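The supervisor of the Dirnden guesthouse clears its shared dining table every Friday. She starts at the far edge, where small items collect. "Bottles stay upright," she says. "Trinkets go in a tray, unsorted."

The tabletop is wood with a raised rim. "The rim holds crumbs -- you wipe along it, then across." The plant in the white pot is lifted last. Chairs are pulled back 310 millimeters before wiping.

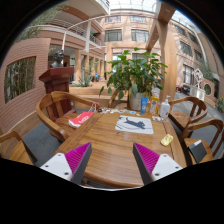 Bags and mats

Paper bags are emptied and folded flat. The mouse pad with the cat on it goes to the Meredith room. "Flat, on the shelf," she says. "Rolled, it keeps the curve."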